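3.2 Dough preparation and class structure

The study followed short baking courses run at two teaching kitchens, Hinds and Beltine. Both sites taught the same yeast-raised doughnut, made from an enriched dough with milk, egg and butter, and both used the Jendetti course booklet as printed. Each class lasted one morning. Participants had paid for their places in the usual way and were told about the study when they arrived.

Flour came from a single milling lot supplied by Kistton and was stored at each site in sealed tubs. We did not standardise the butter or the eggs. Instructors bought these locally, as they would for any other class, and we judged that replacing them with study ingredients would have changed the way the class was taught. The brand of yeast was fixed.

Participants mixed by hand for the first stage and then kneaded on the bench until the dough passed a windowpane test. The booklet gives no kneading time. Instructors were asked not to supply one, although field notes from Beltine show that learners often asked for it and were sometimes given an estimate. Butter was added in small pieces after the first kneading. This was the step at which most learners called for help, usually when the dough turned greasy and came away from itself. The standard advice at both sites was to keep going without adding flour.

Dough made in class could not be proved, shaped and fried within a single morning. Following normal practice, learners fried dough that the instructor had prepared the previous evening, and took their own dough home in a lidded container with written directions. The consequences of this arrangement are taken up in Section 4, as it meant that the fried product scored in class was not made from the learner's own dough. 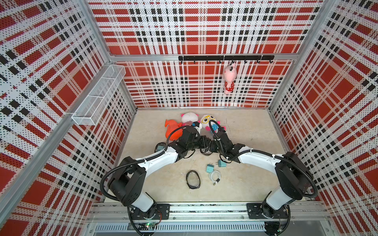
Figure 2

Shaping was taught by demonstration. Each learner divided a portion of chilled dough, rolled the pieces into tight balls under a cupped palm, and left them on floured squares of baking paper to prove. Scoring at this stage covered surface tension, evenness of size and the condition of the seam underneath. Two raters scored every tray independently and did not confer until the class had finished.

In total, 147 learners completed a class and 577 shaped pieces were scored. Pieces that were dropped, eaten or reshaped by an instructor before scoring were left out. Where the raters disagreed by a single point the mean was used, and larger disagreements were settled by looking at the tray together.

A follow-up questionnaire was sent in February to all learners who had agreed to further contact. It asked whether they had fried the dough they took home, whether they had made doughnuts again from scratch, and which parts of the method they had changed. Replies were received from 55 people. The response was uneven between the sites — Hinds keeps a mailing list and Beltine does not — and we therefore report the questionnaire answers descriptively, with no comparison between kitchens.

Several replies mentioned deep-frying at home as the main obstacle. Respondents described worries about hot oil, the smell in the house and what to do with the oil afterwards. A few had baked the dough as buns instead, and these were counted as having used the dough but not as having made doughnuts. Answers about flavour and colour were recorded as written and were not converted to scores.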